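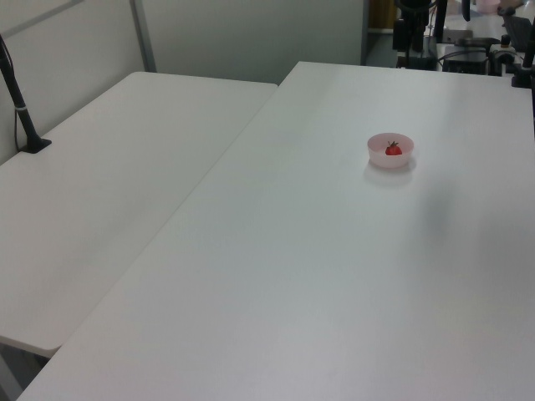

The last strawberry was mine. I want that on the record before anybody else gets to tell it.

We'd bought two boxes that morning, Ingvild and I, from the man who parks by the bus depot and shouts prices at people who are already walking away. By lunch there was one berry left, sitting in the little pink bowl, and there were four of us in the room, all pretending to be interested in other things.

Aoi was reading the back of a tea packet. Evaristo had his feet on a chair and was telling us about his uncle's boat, which had sunk once already and which his uncle was planning to take out again in October. Ingvild was peeling an orange (an orange! as if that fooled anyone). And I was looking at the bowl.

You have to understand about the bowl. It came from my mother's kitchen, one of a set she bought the year we moved to Grudby, and you can see light through it if you hold it up to a window. As a kid I used to wear it on my head and announce that I was the queen of jelly. The rest of the set went to my brother, who let his dogs have them. So when I say the strawberry was mine, part of my argument is that it was in my bowl, and I still think that's a pretty good argument.

"Somebody should eat that," said Evaristo, in the middle of the boat story.

"Go ahead," said Aoi, not looking up.

"No, no. You."

"I had plenty."

She had not had plenty. She'd had three, very slowly, with her eyes closed, and I'd never seen anyone enjoy a thing so much and ask for so little of it. Ingvild and I had been eating them like popcorn.

Then the phone rang in the hall and it was for Evaristo, so off he went, and Ingvild followed him out to wash the orange off her hands. That left me and Aoi and the big white table with the bowl sitting out there on it, looking very small. I could have reached over. It would have taken one second and I could've blamed Evaristo, who has been blamed for worse.

"My grandmother had a rule," Aoi said, still talking to the tea packet. "Whoever wants the last one has to say so out loud. If you can't say it, you don't get it."

"Did you ever get it?"

"Never once."

"How come?"

She shrugged. "I was shy."

Well, I have never been shy a day in my life. I had my mouth open already. I want it, I was going to say, it's mine, it's my mother's bowl and I paid for the second box! And I looked at her folding and unfolding the corner of that packet, twelve years in this building and still hanging her coat on the worst hook, and I shut my mouth again.

I pushed the bowl across to her side. It's a wide table, so I had to get up and lean.

"Say it," I said.

She went as pink as the plastic. In the hall Evaristo was yelling something about a life jacket.

"I want it," said Aoi, to the bowl mostly.

She ate it in four bites and handed me the little green top, and I put it in my cardigan pocket, where I found it a week later.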